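Drurlow Linen Lending Service
Frequently Asked Questions

Last updated 22 December 2020

The Drurlow Linen Lending Service provides tablecloths, napkins, runners and plain fabric lengths on loan to residents, schools, congregations and registered groups. The answers on this page apply to all loans made through the Asamoah Street counter and the Lirkeo branch. Borrowers with an existing agreement should also consult the terms printed on the back of their loan slip.

Borrowing

Who may borrow from the service?
Any adult who lives, works or studies in Drurlow may open an account. Groups may open an account in the name of the organization, provided that two named adults sign for it. Accounts are free of charge. Applicants should bring one form of photo identification and one document showing their current address.

What is available?
The collection holds 4000 items. Most are table linens in cotton or a cotton and polyester blend. The remainder are plain lengths of fabric suitable for covering display boards, dividing a hall or dressing a stage. A full list, arranged by size and color, may be consulted at either counter. Printed copies are supplied on request.

How many items may be borrowed at one time?
Individual accounts may hold up to 70 items, counting each napkin as one. Group accounts do not have a fixed limit, but requests for large quantities must be approved by the Loans Office before a reservation is confirmed.

How long is the loan period?
The standard loan is ten days, including the day of collection and the day of return. One extension of five days may be granted if no other borrower has reserved the same items. Extensions must be requested before the due date, by telephone or in person.

Can items be reserved in advance?
Yes. Reservations are accepted up to six months ahead. A reservation becomes firm when the deposit has been received. Demand is highest in November and in the weeks before school graduations, and borrowers planning events in those periods are asked to apply as early as possible.

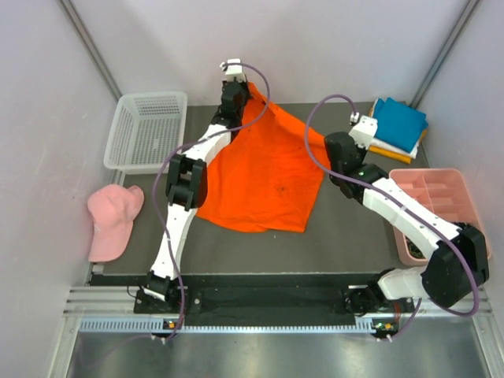

Is there a charge?
There is no charge for the loan itself. A refundable deposit is taken on every loan, and a laundering fee applies if items are returned unwashed. Current rates are posted at both counters. Registered schools are exempt from the deposit but not from the laundering fee.

Choosing sizes and colors

What size of tablecloth should be requested?
Please measure the table before applying. For a round table, add twice the desired drop to the width of the tabletop. A 64-inch round cloth, for instance, gives a drop of eight inches on a 48-inch table. For a rectangular table, carry out the same sum for the length and for the width. Counter staff can assist with this, but cannot accept responsibility for measurements supplied by the borrower.

Will all cloths of the same color match exactly?
Not in every case. Fabric is bought in separate lots over several years, and repeated washing affects some dyes more than others. Borrowers who require a close match should state this on the reservation form so that items can be drawn from a single lot. Reds and oranges vary the most. White and ivory are kept on separate shelves and should not be requested as substitutes for one another.

May samples be viewed?
Swatch cards may be borrowed for three days without a deposit. They must be returned before a reservation in that color can be confirmed.

Care during the loan

May items be pinned, taped or cut?
Safety pins and table clips are permitted. Tape, staples, glue and adhesive hooks are not. Items may not be cut, hemmed or dyed under any circumstances. If a fabric length is too long for its purpose, the excess should be folded under and clipped.

What should be done about spills?
Blot the area with a clean, dry cloth as soon as possible and rinse from the back with cold water. Do not apply bleach, salt or a commercial stain remover. Note the nature of the spill on the return slip. This information helps the laundry select the correct treatment, and no penalty is attached to an honest report.

How should candle wax be treated?
Leave it in place. Attempts to scrape or iron out wax cause more damage than the wax itself - the laundry has a set procedure for it. A moderate additional fee may apply.

Can items be ironed?
Cotton items may be ironed while slightly damp. Blended items should be ironed on a low setting, on the reverse side only. Items marked with a blue tag at the hem must not be ironed.

How should items be folded for return?
Fold each cloth in half lengthwise, and then in half again, before folding it down to fit the crate. Napkins should be stacked flat in groups of ten. Please do not roll items or place them in plastic bags, where any remaining moisture can lead to mildew.
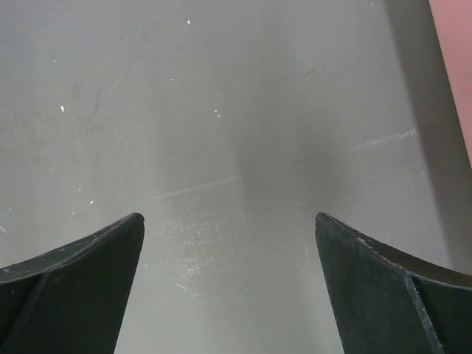 Smooth gray surface, seen from close above.

Returns, loss and damage

Where may items be returned?
Items may be returned to either counter, regardless of where they were collected. The Lirkeo branch cannot accept more than two crates in a single visit. Larger returns should be taken to the loading door at Asamoah Street.

What happens if a return is late?
The account is suspended from new loans until the items are received. If another borrower is affected, the deposit may be withheld in part. The service will make two attempts to contact the account holder before doing so.

What happens if an item is lost or cannot be repaired?
The borrower is asked to pay the replacement cost, less an allowance for age. Small holes, loose hems and faint marks are regarded as ordinary wear. The decision rests with the Repairs Supervisor, Lamisi Kyei, and a written explanation is provided on request.

Can a decision be appealed?
Yes. Appeals should be addressed in writing to the Service Manager, Benedicta Bawa, within thirty days of the decision.

Donations and other matters

Does the service accept donated linens?
Donations are accepted if they are clean, free of holes and at least 50 inches on the shortest side. Lace, crochet and embroidered pieces cannot be accepted at present, as they do not withstand the laundry process. Sets of matching napkins are especially welcome. Donated items become the property of the service and cannot be returned.

Is delivery available?
Delivery is offered to group accounts within Drurlow only. Arrangements are made through Nhyira Amoah at the Loans Office, who requires at least four working days of notice.

How are borrowers' details kept?
Contact details are held for the life of the account and for one year after it closes. They are not passed to other bodies.

Further questions may be submitted at either counter or by letter to the Loans Office, Asamoah Street, Drurlow.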